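Notebook – chores bench, April, entry 41

Started 9:18. Mei Baptiste asked for a straight answer on which household jobs the two-arm setup can do unattended. Today's answer covers towel folding and wiping only. Cups and drawers are in entry 47, once Anatole writes them up.

Working definition, same as before: a chore counts as done if the result would be accepted from a new hire and no one touched the arms or the cloth. Yolanda G. wants a time limit added. I left it out for now; a slow fold is still a fold.

Table cleared before the first block. Home pose checked on both sides, fingers open, pads inspected by eye.
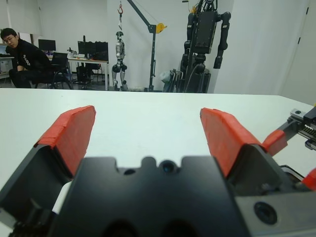 Towel folding, 18 attempts with the Jurkano policy. First fold is mostly fine. Second fold fails when the near corner lies flat – the fingers close on top of the cloth and slide. A person would pinch and lift a ridge first. The policy has no such move unless the towel already has a wrinkle in the right spot. Fiifi thinks more demonstrations with flat corners would fix it. I think pad shape matters as much, and would like a thinner tip tried before we collect anything.

Wiping is closer. Coverage is good in the middle and poor near the body of the robot, where the elbow runs out of room. Pressure is set by position only, so any error in table height turns into a missed strip or a stall. 2 stalls, both recovered by hand, both scored as failures.

To do before the next block:

1. Re-measure table height at the four corners and enter it in the Obi config.

2. Check slack in the arm cables through the full wipe path, left side first.

3. Log table surface condition. Marks and chips go in the sheet so they don't get scored as dirt.
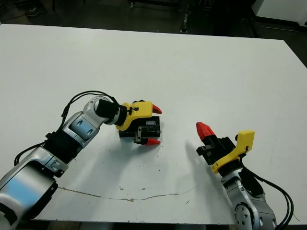
Open questions

Does the wipe need force feedback, or is a softer sponge enough? Ask Anatole.

Status for Mei: wiping, with someone nearby. Folding, no.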